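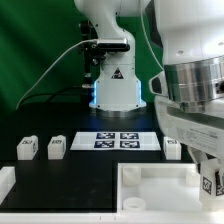 Capítulo 3
El blanco y sus sombras

Al terminar este capítulo, el estudiante podrá:
Distinguir entre el color propio de un objeto y el color con que llega a nuestros ojos.
Reconocer la sombra propia, la sombra proyectada y el reflejo en cuerpos sencillos.
Dibujar un cubo blanco sobre un fondo oscuro sin recurrir al contorno.

Términos del capítulo: color local, valor, medio tono, sombra propia, sombra proyectada, brillo, mate, borde perdido.

Hay un ejercicio que mis estudiantes aborrecen durante las primeras semanas y al que casi todos terminan tomándole cariño, y es el de dibujar cosas blancas. Un cubo, una taza, una hoja de papel doblada por la mitad, lo que haya a mano. Se sientan, afilan el lápiz, miran el cubo, miran el papel, que también es blanco, y enseguida levantan la mano para preguntar qué se supone que deben dibujar, si ahí no hay nada. ¡Con lo mucho que hay! Un cubo blanco puesto sobre una mesa negra tiene una cara que recibe la luz, otra que la recibe a medias y otra que apenas la recibe, y entre las tres caben más grises de los que vamos a saber nombrar en todo el curso.

En el capítulo anterior trabajamos con la línea, y es natural que la mano quiera seguir por ese camino. Les pido que la dejen descansar un rato. La línea es una herramienta estupenda para decidir dónde está cada cosa, pero cuando se trata de saber qué forma tiene una superficie, si se hunde o se abomba, si gira despacio o de golpe, la que nos lo cuenta es la sombra. Y en ningún sitio se ve mejor que en un objeto blanco, donde no hay vetas ni colores que nos distraigan.

Antes de seguir, busquen en casa algún objeto de plástico blanco sin brillo y déjenlo cerca mientras leen. Puede ser la tapa de un frasco, el interior de una bandeja, la carcasa de cualquier aparato. Lo iremos usando.
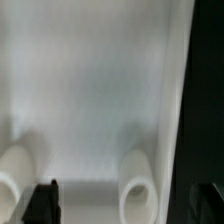 Yolanda Zamora
Profesora de Dibujo y Percepción Visual, Escuela de Diseño Whitfield

3.1 ¿De qué color es una cosa blanca?

La respuesta rápida es que es blanca, claro, y no seré yo quien la dé por mala. Pero detengámonos un momento en una pieza de plástico mate como la que abre esta sección. En la parte alta el blanco es casi uniforme y junto al borde superior se entibia un poco, hacia el beige. Hacia abajo se va volviendo gris, un gris que por momentos tira a azulado, y las sombras se juntan, anchas y borrosas, alrededor de los dos salientes cilíndricos. Todo es el mismo material. Lo que cambia es la cantidad de luz que recibe cada zona y el ángulo con que la recibe.

Al color que atribuimos al objeto cuando lo nombramos lo llamaremos color local. Al grado de claridad u oscuridad que tiene una zona concreta, tal como la vemos, lo llamaremos valor. Quien empieza a dibujar suele pintar el color local, es decir, lo que sabe. Quien lleva un tiempo dibujando pinta el valor, y para eso hay que aprender a entrecerrar los ojos, a comparar y a desconfiar un poquito de las palabras.

Mi colega Wendell Abernathy, con quien compartí el taller muchos años, lo explicaba con una tira de cartulina gris en la que había hecho dos agujeros con un punzón. Ponía un agujero sobre la parte iluminada de un objeto blanco y el otro sobre la parte en sombra, y los estudiantes, que hasta entonces habían visto «blanco» en ambos sitios, se encontraban con dos manchas que no se parecían en nada. Háganse una tira de esas – les servirá hasta el último capítulo.

3.2 El giro suave y el giro brusco

Cuando una superficie se curva despacio, el valor cambia despacio, y entre la luz y la sombra aparece una zona amplia de medios tonos. En una pared cóncava, como el fondo de una bandeja, ese paso es tan gradual que resulta imposible señalar dónde empieza la sombra. Si intentamos trazar ahí una línea, estropeamos la curva.

En una arista ocurre lo contrario: el plano cambia de dirección de repente y el valor salta con él. Muchas piezas moldeadas tienen además el canto ligeramente redondeado, y ese redondeo recoge una franja fina de luz, más clara que cualquiera de los dos planos que separa. Vuelvan a la fotografía y sigan el reborde de la derecha: ahí está la franja, por la parte de dentro. Se dibuja dejándola en reserva desde el principio, pues añadirla después con la goma rara vez da buen resultado.

3.3 El fondo también dibuja

Un blanco rodeado de negro parece más blanco. Lo sabemos todos y aun así se nos olvida en cuanto tomamos el lápiz. Junto a un fondo muy oscuro, el borde de un objeto claro se recorta con nitidez y no necesita contorno alguno. Sobre un fondo claro, en cambio, ese mismo borde puede llegar a desaparecer, y entonces hablamos de borde perdido.

El fondo oscuro tiene sus propias sutilezas. Un tablero negro puede recoger luces de color que caigan cerca, una tela verde hace pliegues donde la luz resbala, y un metal pulido devuelve, deformado, lo que tiene alrededor. Nada de eso pertenece al cubo que queremos dibujar, pero todo influye en cómo lo vemos.

Ejercicio 3.1

Coloquen 2 cubos de cartulina blanca sobre una superficie negra, con una sola lámpara a la izquierda. Dibújenlos a lápiz blando en 22 minutos, empezando por el fondo y avanzando hacia los cubos. No tracen ninguna línea de contorno. Si uno de los cubos lleva algo impreso en una cara, fíjense primero en el valor de la cara entera y dejen el motivo para el final.

Ejercicio 3.2

Tomen el objeto de plástico que apartaron al comienzo y busquen en él el punto más claro y el más oscuro con la tira perforada. Anoten los dos en el cuaderno, con una muestra de gris al lado de cada uno. Repitan la observación por la noche, con luz artificial, y guarden las muestras, que volveremos a ellas en la sección 3.4.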